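July, a little after four in the afternoon

Back on the drinks packaging comparison, which I have been putting off because the shelf behind the Borari scale was such a muddle. I gave it a good long tidy first – old labels peeled off, the Darncombe samples all in one tray at last – and then made myself a coffee and sat down to look at cans properly. I do enjoy this part, I must admit. Today's question is how well a brand name reads when the can is lying on its side, as it so often is in a fridge drawer or a cooler.

The Pocari Sweat can does very nicely. Big white capitals on that deep blue, stacked in two lines running along the length of the can, and the white stripe with its pale wavy edge gives the eye somewhere to rest. The small white print next to the name is another matter, and I couldn't make anything of it. 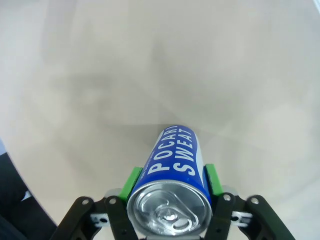
Gudrun Skjelbred thinks I am too kind to lettering that runs lengthwise, and that on a shop shelf, with the can standing up, people have to tilt their heads for it. She would like the upright test done first and the drawer test second. Fair enough! I've swapped them on the plan for the Plestik mock-ups, all 19 of them.

Still to do: find the 328 sleeve (last seen in the Butt box, I think), ask whether Plestik can print up to 3000 on the matte film, and look at the wavy stripe idea again in a darker blue.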